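Right gripper stopped holding on Saturday. Short thread on what went wrong.

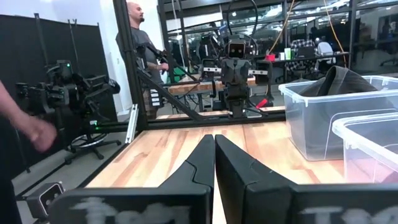

Dornholm Bench Notes
@dornholmbench · November 19, 2022

1/ Task was fabric out of one clear bin and into the other. Two black fingers, wooden table, same as all week.

2/ At cycle 1,082 the right gripper reported closed and kept reporting closed – even with the fingers open. The arm carried on and moved nothing from bin to bin.

3/ Worse, the software still read "closed" as safe to move. People reach over these tables all day.

4/ Cause was a chafed encoder cable at the wrist. Swapped it, then ran 8 cycles at low speed.

5/ Arm now halts if finger position doesn't change within 7 ticks of a command. Otlow rig gets the same patch on Monday.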